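May 9, 2022

**Serwood to Brarow bus keeps its evening runs until February**

The last two evening buses between Serwood and Brarow will go on running through the winter, after the district council agreed to carry on paying its share of the cost. The decision was taken at a meeting in Serwood on Thursday night and applies to the 19.40 and 21.15 departures, Monday to Saturday. Both had been due to stop at the end of this month.

Monico Coaches, which has run the route for the past six years, told the council in the spring that it could not keep the evening service going on fares alone. Fuel has gone up, and the company has lost drivers to haulage firms. It asked for a larger payment per journey and for permission to drop the loop through Mill Lane after dark. The council agreed to the first request and turned down the second.

The daytime timetable does not change. Buses will leave Serwood market place hourly from 06.55, with the extra school journey at 15.25 in term time only.
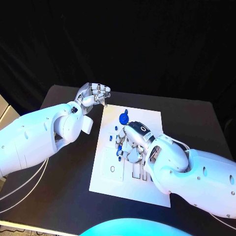 Councillors heard that 567 people had signed a petition against the cuts. It was handed in by Inès Pruvost, who works late shifts at the Mkhize bakery on the Brarow side of the river and takes the 21.15 home four nights a week. She told the meeting that a taxi over the same distance cost her £25, and that several of her colleagues had started looking for work elsewhere when the notice went up at the stops.

"We finish at nine. There is one bus after nine," she said. "If it goes, the people without a car can't do that shift."

The bakery had written in support. Its letter said that staff on the late shift came from Serwood and the villages in between, and that it had looked at hiring a minibus but found the insurance too dear. It offered to move the end of the shift forward by ten minutes so that workers would not have to run for the stop. The new finishing time starts next week.

There was some argument over how many people use the service. Figures from Monico Coaches showed nearly 200 passengers a week on the two evening journeys together, with Fridays the busiest. One councillor said the figures had been collected in a wet month and were probably low. Another said they had been collected during the theatre season and were probably high. It was agreed that the company would hand over its ticket machine records every month from now on, so that the next decision can be made on a longer run of numbers.

The Mill Lane loop took up most of the rest of the discussion. It adds seven minutes to the journey, and drivers have complained about parked cars at the narrow end, by the chapel. Residents said that many of those who get off there are elderly and that the nearest other stop is at the bottom of a steep hill with no footpath on one side. The county highways office will be asked to paint yellow lines on the bend. Until that is done, drivers may set down at the chapel gate if the lane is blocked and rejoin the main road by the car park.

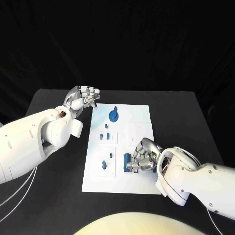

Fares will go up slightly from the start of next month. An adult single from Serwood to Brarow rises from £2.80 to £3, and the return from £4.60 to £5. Child fares stay as they are. The ten-journey ticket can still be bought from the driver or at the post office in Serwood, and tickets already bought at the old price will be accepted until they are used up. Holders of a concessionary pass travel free on both evening journeys, as now.

Passengers should note one change to the stops. The shelter outside the old library in Brarow is being taken down for repairs to the wall behind it, and buses will stop 100 metres further along, opposite the chemist. The temporary stop has no seat. The council has asked for one to be put there but had no date for it on Thursday.

The question of Sunday buses was raised from the public seats. The chair said there was no money for them this year. A separate request, for the 19.40 to wait for the train from the coast when it is late, was passed on to the company. Monico Coaches has said its drivers can wait up to five minutes if the station rings the depot, but no longer, as the same bus forms the 21.15 back.

Ms Pruvost said after the meeting that she was pleased with the result but would have liked an agreement lasting a full year. She plans to keep the petition sheets at the bakery counter and the post office, and is asking passengers to write down any journey that does not turn up, with the date and the stop.

The council will look at the evening service again in February, when the present agreement runs out. Anyone who wants to comment before then can write to the clerk at the council offices in Serwood or leave a note in the box by the front door. Printed copies of the new fares and the full timetable will be on the buses by the end of the week, and large-print copies can be asked for at the post office.

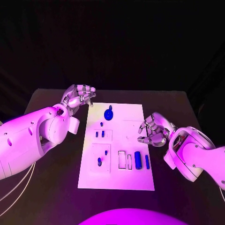 *A robot hand held above a white task board, under pink light.*

**Also from the meeting**

The public toilets in Serwood market place will be open until 20.00 through the summer, an hour later than last year. The bins beside them will be emptied twice a day at weekends.

Work on the Brarow footbridge handrail has been put back by a fortnight. The bridge stays open, but cyclists are asked to get off and walk while the temporary barriers are in place.

Two allotments at the lower end of the Brarow site are free. Names should be given to the clerk by the end of the month. Those already on the waiting list do not need to apply again.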